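Hadirura Facilities Services
Quarterly Interior Inspection — Distside Storage Building, Units 1 through 326
Date of inspection: June 6, 2019
Weather: overcast, light rain before noon
Status key: OK / Monitor / Repair / Not checked

1. Exterior doors and loading area

1.1 Main roll-up door, travel and stops — OK
Comment: Door runs full height. Bottom seal is compressed at the left side but still meets the floor.

1.2 Side door, closer and latch — Repair
Comment: Closer lets the door slam over the last few inches. Closing speed needs adjustment. Latch plate has one missing screw.

1.3 Dock bumpers — Monitor
Comment: Rubber is split on the north bumper. The split does not reach the mounting bolts. Measure again in October.

1.4 Exterior lighting — OK

2. Fire safety

2.1 Extinguishers, gauge and tag — OK
Comment: All gauges in the green band. The tag on the unit by the office door is faded and should be rewritten at the next service.

2.2 Exit signs, battery test — Repair
Comment: Sign at the end of Corridor C went out during the test. Replace the battery, then repeat the full test. If the sign fails a second time, replace the fixture.

2.3 Clearance below sprinkler heads — Monitor
Comment: Boxes in Unit 118 are stacked close to the ceiling. Tenant notice to be sent by the Eshun office. The lease wording on stack height applies.

2.4 Exit paths clear — OK
Comment: One hand truck was left in Corridor B and was moved to the cart bay during the walk.

3. Moisture and air

3.1 Roof drains — OK
Comment: Leaves cleared from 2 drains. Strainers reseated.

3.2 Ceiling stains, upper floor — Monitor
Comment: The stain outside Unit 204 matches the outline marked at the previous inspection. Outline left in place — do not paint over it until the roof seam above has been checked.

3.3 Humidity, lower floor — Repair
Comment: The dehumidifier was running but its drain hose had come off the floor drain. Hose pushed back on. A clamp is needed. Readings taken on the same day as a hose fault should not be used for the trend sheet, so the lower floor line is blank this quarter.

3.4 Wall surfaces, lower floor — Monitor
Comment: Check by hand and flashlight along the full length of the wall. Paint is lifting in patches near the base. Scrape one patch, note the condition of the block behind it, and leave the remainder for the contractor.
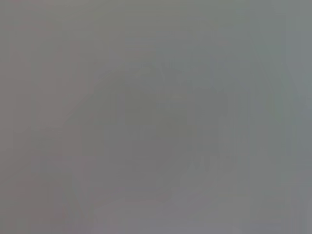

3.5 Exhaust fan, restroom — OK
Comment: Grille cleaned. Fan is noisy at start and settles within a minute.

4. Electrical

4.1 Panel access — OK
Comment: Working space in front of Panel 5 is clear. Directory card is legible but still lists the old office layout.

4.2 Ground fault outlets, trip and reset — Repair
Comment: The outlet by the mop sink trips but will not reset. Taped off and tagged. Replace before the sink area is used for cleaning equipment.

4.3 Corridor motion switches — OK
Comment: Corridor A switch has a longer delay than the others. Setting left as found.

5. Freight elevator

5.1 Certificate posted — OK

5.2 Door edge and reopening — OK

5.3 Emergency phone — Not checked
Comment: Line was being moved by the phone company. Test when service is confirmed and enter the result on this sheet. Do not open a new one.

6. Work orders

Open order 679 (side door closer) stays open and now includes the missing latch screw. New orders are required for items 2.2, 3.3 and 4.2. Parts come from the Ustden supply room — the hose clamp is a stock item, the exit sign battery is not.

Items marked Monitor carry over to the October sheet under the same item numbers.

Copies: Eshun office, building file.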